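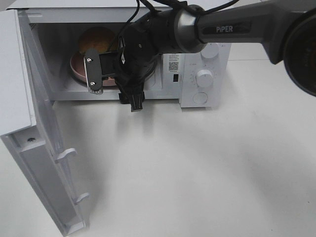 The Arm Took the Boring Part of My Job and I Kind of Miss It

I've worked the warming station at Tlapale for long enough that I could do it asleep, and some Sundays I more or less did. Flatbread on a plate, plate in the microwave, turn the dial, wait, door, plate out, next one. Then the arm came in, and everybody I know wanted to hear whether I was scared for my job. I wasn't, really. I was annoyed, and it took me a while to work out why.

It's slow, for one thing. A heat cycle I'd walk away from with a plate in each hand, the arm treats like surgery. It goes in with that flat black finger and lines itself up with the rim of the plate, and you stand there thinking, come on, buddy, it's bread. Agata Caruso, who runs our kitchen, told me to quit watching it. Easy for her to say! She's got an office.

But the slowness isn't the thing that bugs me. What I lost was the waiting. 90 seconds while the plate goes around doesn't sound like much, but it was my 90 seconds. I leaned on the counter. I asked In-ho about his kid's soccer team. I heard which customer had been rude and what was going wrong at the register. All the news in this place used to travel through people who were stuck waiting on a microwave. 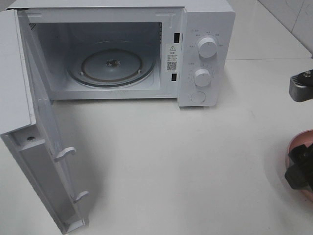
Now I'm out front for the whole lunch rush, and sure, the line moves better and my wrists feel great. I'm not going to pretend I loved burning my thumb on a plate. When Hélder Quintela pitched this to us back in June he said it would "free us up," and I guess it did, but the freed-up time got filled before I ever laid eyes on it. Somebody decided I could do 20 more minutes of register and wipe down the patio too.

So my two cents for any boss thinking of buying one: ask the people at that station what else happens there. They won't put it on a task sheet -- I wouldn't have either -- because you'd feel silly writing "chat with In-ho." Then give a little of it back. We finally got a break moved so two of us overlap, and it took way more nagging than it should have.

I still go back there when it's quiet, mostly to see how it's doing. Ermira says good morning to it. I'm not there yet, but I did catch myself holding my breath for it last week.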